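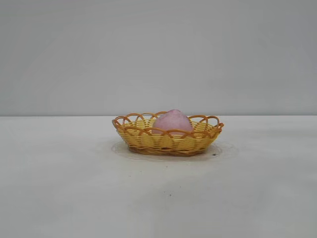 2 min read

About Evton

Evton sells small baskets and trays for the table, the hallway and the bathroom shelf. We started in Drilham with one shelf of bread baskets and a phone number. Today the catalog runs to 69 shapes, most of them oval or round, and nearly all of them small enough to carry in one hand.

Our best-known line is Livavau. It is the yellow one with the orange looped rim, and the color is the reason most people write to us. The body is woven tightly in pale yellow, the base is a darker orange, and the loops overlap all the way around. Livavau is a wicker look in plastic. We say so on every label, and customers who want willow can find it under Eglītis, our natural range.

Before a basket goes into the catalog, we set it down on a plain white table and look at it. Does it sit flat? Do the loops line up at the ends of the oval, where the weave has to turn? We put ordinary things in it, take them out again, and look at the rim once more. Dalia Kabbaj runs the table and keeps the notes. She writes down the bench number, the batch and anything that needs to go back to the weavers.

The table gets wiped down between batches. White shows every scuff, and we would like to see the basket and not the last one's marks.

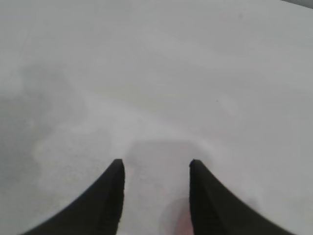

Waltraud Petersen wrote to us in January that she had stopped buying baskets by mail because they always arrived with a wobble, and that hers from Drilham had stood straight on the kitchen counter from the first day. She also asked for a deeper one for onions. We are working on that.

Most of our customers use the small oval for one thing at a time: a bar of soap, keys, a sponge, a few eggs. It is shallow on purpose. Deep baskets collect things at the bottom, and we have other shapes for people who want that. The low sides also mean you can see what is in it from across the room.

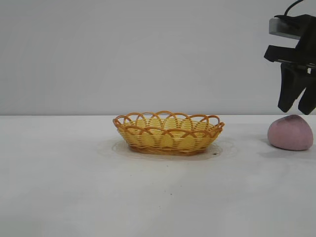

Small oval basket, yellow with orange rim, Livavau range.

The inside matters as much as the outside. The fine strands should run close together, and the wide flat ones at the base should cross in an even square grid. A gap in the weave or a rough end is enough for us to send a basket back.

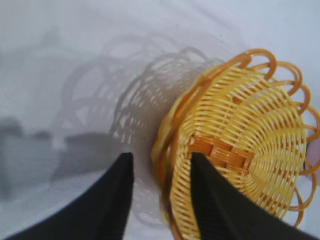 Visiting and ordering

The Drilham shop carries the full catalog, including seconds at a lower price. Orders of 700 pieces or more go through Vlasta Golob in the trade office. For single baskets and replacements, use the order form or call the shop.

Evton, 1278 Mill Road, Drilham | Contact | © 2024 Evton | Back to top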